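From the rink: skate swap and the junior side

Well, what a month it has been down at Brunport! I had meant to keep this short (I always do), but there is such a lot to tell you that I may as well put the kettle on first.

The skate swap went better than any of us dared hope, with 374 pairs finding new feet, and a good many parents going home a bit richer than they'd feared. Hui-mei Wan ran the till from eight in the morning and still had the energy to play in goal that evening, which is more than I could say for myself.

The under-12s won away at Tismont, 5 goals to 2, and Akosua Dogbe scored twice on her first start. Keisha Whitfield has asked me to say that training moves to the earlier slot in November, so please do check your child's bag the night before – mouthguards especially!

We are also nearly at our target for the new boards behind the far goal. It stands at 2000 pounds, and every raffle ticket helps. Yi-chun Chung has a book of them and will be by the café hatch after each home game, so do go and say hello, even if you only want to talk about last season's cup run. 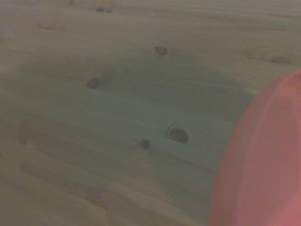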